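Unit 9: Recording rules for hand-held gripper sessions
Course notes, Hanna Nechyporuk. Revised May.

These rules apply to all demonstrations recorded with the two-hand setup. They follow the Evard lab sheet, with changes Keegan Doucette made after the spring section.

Before you start
Push sleeves up past the wrist. Cloth over a marker block ruins the tracking for that hand, and you will not see it until playback. Check both blocks for smudges and lifted corners. Open and close each gripper fully once.

Place the appliance before you place the objects. Doors and lids that the task does not cover should be set the same way at the start of every take. Write the start state on the log sheet.
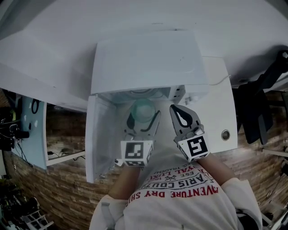
During the take
Keep both grippers in view of the head camera, including the one that is idle. Turn the marker faces toward you when the task allows. Do not reach across one hand with the other inside a compartment. If an object slips, finish the take and mark it F. Do not delete it. Failed takes are graded as data, and Nathalie Pelletier uses them in the second half of the course.

Move at the speed you would use at home. Takes under 800 frames are usually rushed and will be sent back.

Cables
Power leads stay behind the work area and out of the reach path. Route them before recording, never between takes of one set.

Logging
One line per take: operator initials, task code, start state, result. The class set closes at 3,000 takes. Questions about task codes go to Etenesh Jemal.

Reading for next time: Kellthorpe handout, section 9.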